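Ticket 213: Ellora cell, gripper stops short of full close on bin picks
Status: open, watching
Site: Flotthorpe
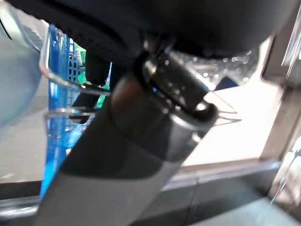
Second entry on this one, and I have good news! The short-close fault is the same one we logged in August, and this time I caught it while it was happening instead of reading it out of the history afterward.

Quick recap for whoever picks this up at Setbridge. The cell picks from a clear bin and a blue crate and places on the table. Every so often the gripper reports "closed, no part" when there is a part, the arm backs off, and the cell waits for someone to press resume. It was happening a couple of times a shift. By last week it was enough that the evening crew just stood next to it.

What I tried first, none of which helped:

Re-homed the gripper from the pendant. Faulted again before lunch.

Raised the close force one step. Still faulted, and it left marks on the softer parts, so I put it back.

Swapped the wrist cable for the spare. No change at all. The old cable is fine, and it's back on the hook with a tag.

Then I slowed the close right down and watched the position readout, and there it was. With nothing in the fingers it closes smoothly to 12, pauses, and creeps the rest of the way. The pause is long enough that the controller decides it has finished. I ran it over and over, and it did it in the same spot every time. I can't tell you how happy I was to see a fault repeat on command.

So I took the finger off. The joint pin was dry and there was a gray paste packed in behind it, mostly fine dust off the parts, I think. Cleaned it out with a lint-free wipe and a wooden pick, put a very small amount of the light grease on the pin, worked it back and forth by hand until it moved freely, wiped off the extra. Refit the finger, torqued the screws per the sheet, re-taught the open and closed positions. The closed value moved a little, so please don't restore the August backup over it!

Test run after that: 200 empty cycles, no pause. Then 800 picks, mixed from both containers, with no false "no part" and no resume presses. The close is audibly smoother too, you can hear it from the aisle.

Two things still open.

The settle time is at the factory value. Meijer line runs a longer one on the same gripper and has never logged this fault. I'd like to try theirs, but I didn't want to change two things on the same day and then not know which one fixed it.

The cleaning isn't on the maintenance card. I penciled it in as monthly, which is a guess. If someone has a better interval from another cell, please add it here, I would love to compare.

Parts used: none. Grease came from the cabinet, tube is getting low.

Leaving this open through the next full production run. If it faults again, please write down the position readout before you press resume. It clears when the arm moves, and it's the one number I really want.

Updated November 5, 2025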